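Tellport 200 Record Player

Turntables

If you came to country music by way of your granddad's record shelf, you already know what a good pressing can do with a steel guitar. The Tellport 200 was built for those records. It's a belt-drive turntable with a heavy platter, a straight tonearm and a built-in phono stage, and we have been playing it in the shop all summer with fiddle tunes, honky-tonk singles, old gospel quartets, anything we could pull out of the bins!

We first plugged one in during July, meaning to give it one side of a western swing compilation before lunch. We got through both sides and then the whole second disc (lunch was late). What grabbed us was the voices. A close harmony duet comes through as two singers standing next to each other, and you can hear which one takes the breath before the chorus. 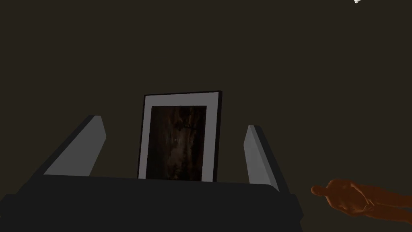

Dark picture with a light gray mat and thin black border.

What it does

The 200 plays 33 and 45 rpm records, and you change speed with a knob on the front left corner, so there's no lifting the platter to move the belt. If you own a stack of jukebox singles you'll love this. The wide-hole adapter is in the box and has its own little parking spot on the deck.

The phono stage can be switched off at the back. Leave it on if you're going straight into powered speakers, or turn it off if your amp already has a phono input. We tried it both ways with the Uddin 100 amplifier and liked it a touch better through the amp, mostly for the upright bass, which had more wood and less thump.

The cartridge is the Skikov Blue, already mounted and lined up. You slide on the counterweight, set it to the mark, and that's the hard part done. Replacement needles push on with your fingers.

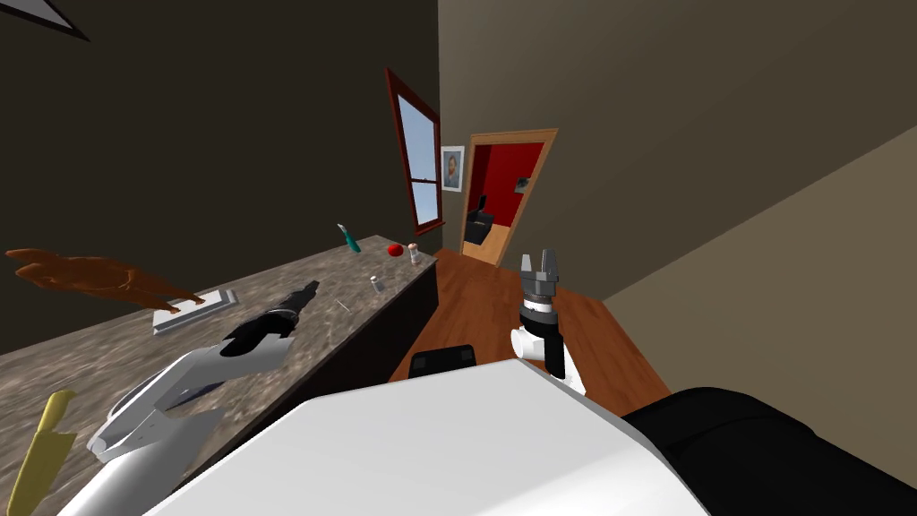
One more thing about that needle: it is kind to worn records. Plenty of the country LPs that come through here spent years at parties and barn dances, and some needles dig out every scratch. The Skikov still lets you know the scratches are there, but the song stays in front of them. A live album we had nearly given up on sounded like a night out again, crowd noise and all.

Setting up

Put it on something solid and level. The feet screw up and down, and they do a good job with a shelf that leans a little, but they can't do much about a bouncy floor. If people dance at your place (and we hope they do), a wall shelf is worth the trouble. Keep the speakers on a different surface from the turntable and you'll get cleaner low notes.

The dust cover lifts off completely. Some of us play with it on, some with it off, and the argument goes on.
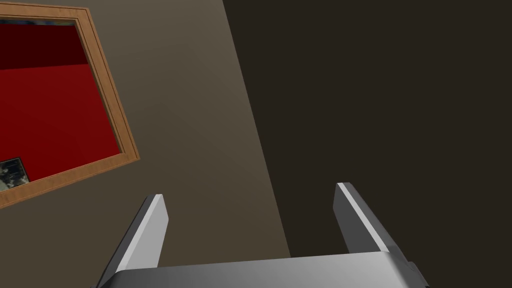
The belt may feel tight on the first day. Let the platter spin for a few minutes before you play anything and it settles down nicely. After that, a soft brush over the record before each side is all the upkeep we've needed.

Details

Drive: belt
Speeds: 33 and 45 rpm
Cartridge: Skikov Blue, fitted
Output: phono or line, switchable
Finish: walnut or black
In the box: turntable, platter, mat, belt, counterweight, dust cover, 45 adapter, power supply, audio cable
Item number: 924
Price: $239

Goes well with

Uddin 100 amplifier
Gollosine record brush
Gollosine inner sleeves, pack of 100

Walnut is in stock now. Black is due back in August 2020, and we can put one aside for you if you call the shop.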